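Lakdale Recipe Cards, version 2

A collection of 900 handwritten recipe cards from households in Lakdale and Trurby, typed out and put into one table. The text is in English. A few cards include words in Sinhala or Bengali, which were kept as written and given an English gloss in the notes column.

Contents

cards.csv has one row per card
households.csv has one row per contributing household, 70 in all
units.csv lists the spellings of measures found on the cards and the standard form used for each
CHANGES.txt lists corrections made after version 1

Columns in cards.csv

There are 11 columns: card_id, household_id, title, category, ingredients, method, yield, oven_temp, source_line, decade, notes.

The ingredients column keeps the order on the card. Items are separated by a semicolon. Where the writer crossed something out and wrote over it, only the later wording is in the column, and the earlier wording is in notes.

The oven_temp column is in Fahrenheit. Cards that say "slow oven" or "hot oven" are left blank there. We did not guess a number. The phrase stays in the method column.

The decade column comes from the household's own answer when the card was handed in. Treat it as a family memory. If the household did not know, the value is "unknown", and a search for blank cells will miss these.

How the cards were typed

Each card was typed once by Sewwandi Siriwardena and checked against the original by Rezaul Gunawardena. Spelling was left alone in titles and source lines. In ingredients and method, plain slips such as "tabelspoon" were fixed. Family words for a dish were kept, even when two households use the same word for different things. "Uddin roll" is one of these: in Lakdale it is a filled bread, and in Trurby it is a sponge cake with jam.

Known problems

The category column is uneven. Flatbreads are under "bread" in the Lakdale cards and under "sides" in many of the Trurby cards.
Cup sizes are not stated on most cards. Older cards may mean a teacup.
Some cards carry over to a second card that was never handed in. Their method ends early and notes says "incomplete".

Use and sharing

The table may be copied and changed for any purpose as long as the Lakdale Recipe Cards are named as the source. Household names are not included. Please do not try to work them out from the source lines.

The recipes have not been tested. Canning and preserving cards in particular should be checked against current safety advice before anyone cooks from them.

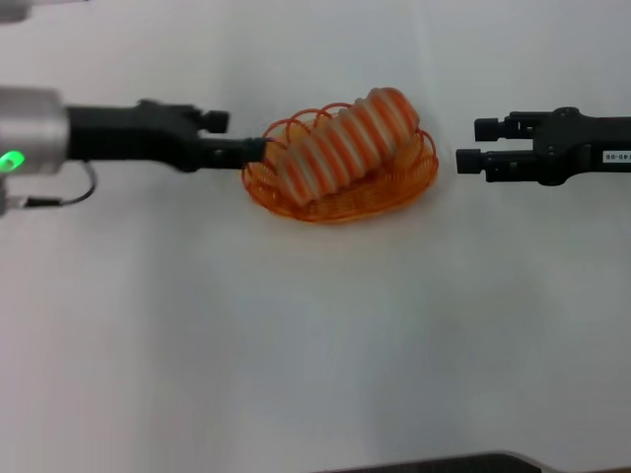 Corrections are welcome through the Turine project page. Give the card_id and the column, and paste the wording you think is right. Fixes are added in October with the yearly update.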